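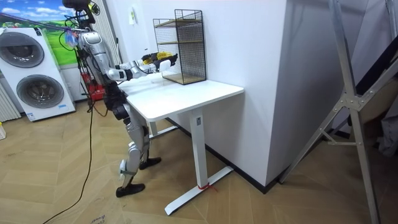
Desk week. I'm redoing the workroom one corner at a time and posting as I go, mostly so I finish it.

1/ The rule for the desktop: if I don't touch it on a normal day, it goes on the rack or out of the room. That got rid of more than I expected. Three dead pens, a stapler I never liked, the manual for a printer I gave away.

2/ Wire mesh rack with light wood shelf boards, standing on the back of the desk against the wall. I had it on the floor for a year and never put anything in it, because I had to bend down. Up on the desk it gets used.

3/ Measure before you buy anything tall. I wrote down the width and forgot the depth, so the first organizer I ordered stuck out 11 cm too far. Sent it back on Tuesday.

4/ Heaviest things on the bottom board. Paper, the big binder, the box of adapters. Light stuff goes up top. A tall rack on a standing desk will sway if you load it the other way around, and you'll notice the first time you raise the desk.

5/ Speaking of which – raise the desk all the way before you decide where things live. I set mine at 38 inches, loaded the rack, then found out I couldn't reach the top tier with the desk at full height.

6/ Luuk Schouten asked about labels. I use plain stickers and a pencil. I've changed my mind about every tier at least once, so no label maker yet.

7/ Cables are next. The plan is one power strip under the desktop and everything tied to the back leg. I bought a bag of 300 cable ties, so I'm set until I retire.

8/ Several people asked what I'm doing about small loose things. One shallow tray on the middle tier. When it's full, I empty it before anything else goes in. I tried a drawer unit from Pokunard before and it turned into a place where batteries went to be forgotten.

9/ Dusting: mesh collects it. A dry paintbrush gets into the grid better than a cloth. Take everything off first, start at the top, do the desk last.

10/ Wall shelf tomorrow if I can find the drill bits. They were in the box of adapters last time.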